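January, textile bench, 2:30 pm

Shrinkage run on the Skesberg cotton, second batch. Cut the squares at 200 mm, marked the corners in laundry pen, washed at 30 with the Ostermann powder, line dried. Warp is down more than weft again, same as the Drimness roll. I want the fitted pieces cut oversize until we know where it stops.
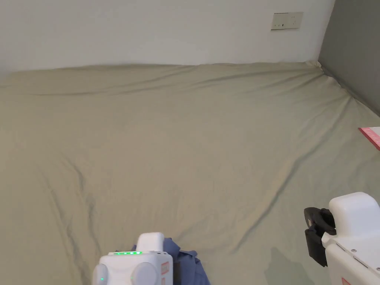

Pale green fitted sheet, creased, corner pulled in at the wall.

Finn Kuhlmann asked whether we condition before measuring. We do, 72 hours on the rack, but the log for square 91 has no start time, so I left it out of the average. Needs recutting.

Nasbridge want pilling numbers too. The abrasion tester is still waiting on a belt. Wrote back and said next month.

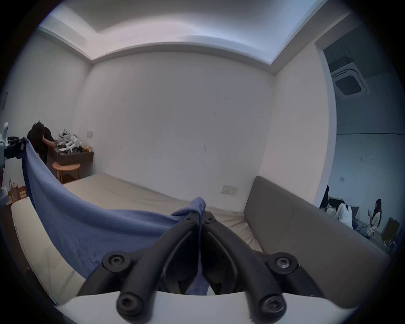
Blue cloth with a fold gathered up, slightly fuzzy surface.

To do: order pens, relabel the rack, rinse the powder drawer.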